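Progress report, Quinlan Court
2022-09-04
To: Renzo Caputo, Praltari Holdings

Renzo,

You asked for occupancy, rents and the roof, in that order. I'll take them in the order I enjoy them.

The roof is finished. The contractor left behind a ladder and an invoice, and has asked for only one of them back. Both are with the office.

Of the 223 units, all but two are leased. One of the holdouts is the ground-floor corner unit facing the dumpsters, which our listing calls "convenient." I have asked Woten to drop the word and take $100 off the monthly rent, and we'll see which does more. The other is waiting on a bathtub that has been "on the truck" for longer than most trips by truck require.
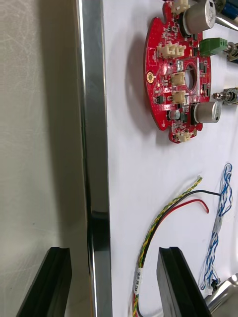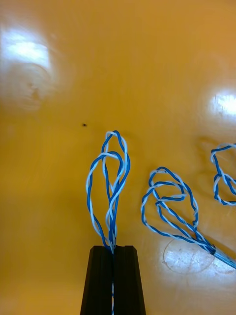
Renewals are better than I told you to expect in January. Sinéad Ní Mhurchú moved the letters up a month and rewrote them so they no longer sound like a summons. Tenants have started writing back, some of them politely. Average rent on renewed leases is up by nearly 2 percent, and the complaints about it have been short.

Parking remains parking. Pasau restriped the lot and we somehow ended up with the same number of spaces and more arguments. Sinéad is drafting assigned spots, to begin with the new leases – existing tenants will be asked nicely.

I need two decisions from you. First, whether the laundry room repaint comes out of this year's budget or next. Second, whether I may spend $1,000 on a new sign for the front gate. The current one still advertises a pool.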